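Flustton Building Physics
Call for participants: attic temperature and moisture study

Flustton is recruiting homeowners in the Pumatdale area for a study of heat and moisture in unconditioned attics. The results will be used to check a calculation method for ventilation openings in pitched roofs. Enrollment is limited to 50 houses.

Background

Current sizing rules for attic vents are based on floor area alone. They take no account of roof pitch, orientation or the air leakage of the ceiling below. Earlier work by our group at the Plerkska test house showed large differences in wood moisture content between north and south slopes under the same vent area. Data from occupied houses are needed before the method can be revised.

Who can take part

You may apply if you own and live in a detached house that meets all of these conditions:
– pitched roof with an attic that is not heated, cooled or used as a room
– attic floor insulated, roof slopes not insulated
– attic hatch large enough for an adult to pass through
– no roof replacement planned during the study period

Houses with spray foam on the underside of the roof deck are excluded. Houses with solar panels are accepted, but the panel layout must be supplied with the application.

What is involved

A technician will visit twice, once to install the sensors and once to remove them. Each visit takes about 3 hours. The kit consists of eight battery-powered loggers fixed to the rafters and the attic floor. No wiring or drilling is required. A blower door test will be done at the first visit, and all exterior doors and windows must stay closed while it runs.

Measurements continue through the end of February. During this time you should not add insulation or block or open any vents. If a leak or other damage requires work in the attic, report the date and the type of work to us by email.
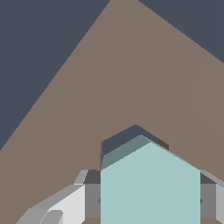

Payment and data

Participants receive $2000 after the loggers have been returned. Partial payment is not available for early withdrawal, except where the house is sold. Each household will also receive a report with its own readings and the blower door result. Addresses are stored separately from the readings and are not published.

How to apply

Request form Chu-8 from the study coordinator, Gangadharan Rai, at the Flustton office. Return it with the year of construction, the approximate roof pitch and one photo of the attic taken from the hatch. Applications close on 25/08/2026. Incomplete forms will not be reviewed.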